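Kitchen and table helper, part-time, Maes guest house, Wirnthorpe

Maes is a small guest house with a shared kitchen, 2 minutes on foot from the Wirnthorpe bus stop. We are looking for one person who will keep the kitchen and the eating table in good order. The job starts in February and it is for the mornings, from 7 o'clock until the breakfast is finished and the things are put back.

What you will do:
Clear the table after the guests and sort what is on it. Food goes to the pantry or to the fruit bowl, cups and bowls go to the sink, cloths are folded.
Wash by hand. We do not have a dishwasher.
Wipe the table along the wood, with a sponge which is not too wet.
Write on the list when something is broken or is missing.

Our guests cook for themselves and they leave many different things together.

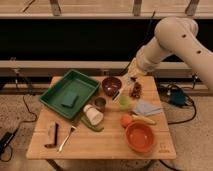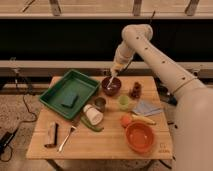
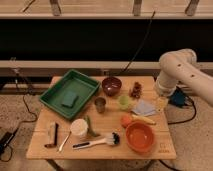 The table with the green tray, the bowls and the fruit.

In the trial morning we will ask you to clear a table of this kind and to set it again for breakfast. You may do it in your own order. We do not measure the time, but we will look if the clean things stay apart from the used ones, and if the guest can find a spoon without asking. The trial morning is paid the same as a normal one.

What we ask from you:
You are careful with glass and ceramic.
You can stand for 3 hours and carry a full tray on the stairs (there are 2 short ones).
You can read and write simple English. A perfect English is not necessary, we are also learning.
Experience in a kitchen is welcome, but we can teach you.

What we offer:
A contract for the whole season, 74 hours in a month, with breakfast included. Work shoes and apron are from us. Persons coming from Brarimdale can get back the money for the bus, please keep the tickets.

If you are interested, write us a short letter and tell in which kitchens you have worked before, also if it was only at home. A photo of yourself is not needed. Put the letter in the box at the Maes front door, or leave it in the Akier bakery next to us, they will give it to us. Please write a phone number where we can call you after 4 in the afternoon.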